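Chapter 11
Over-the-Counter Pain Relievers

Before you start: skim the label terms at the end of Chapter 2. You'll need them.

Most people have a pain reliever at home. Fewer have read the box. This chapter covers the common types, how they differ, how long to wait between doses, and when to stop and call a doctor.

Three questions to keep in mind as you read. What is the active ingredient? How much is in one tablet? What else are you taking that has the same thing in it? That last one trips up alot of people. Cold and flu products, sleep aids, same ingredient, different name on the front.

Also in this chapter: liver and kidney warnings, alcohol, use in children (by weight, not by guess), and storage. Brand and generic compared. Short section, but dont skip it, it comes back in the case work.

Bring an empty package from home to class. Any pain reliever will do.

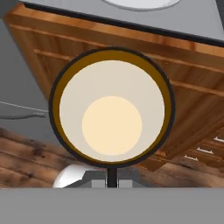 KEY TERMS
Active ingredient. Maximum daily dose. Dosing interval. Anti-inflammatory. Fever reducer. Interaction. Write your own definition for each one first, then check the glossary.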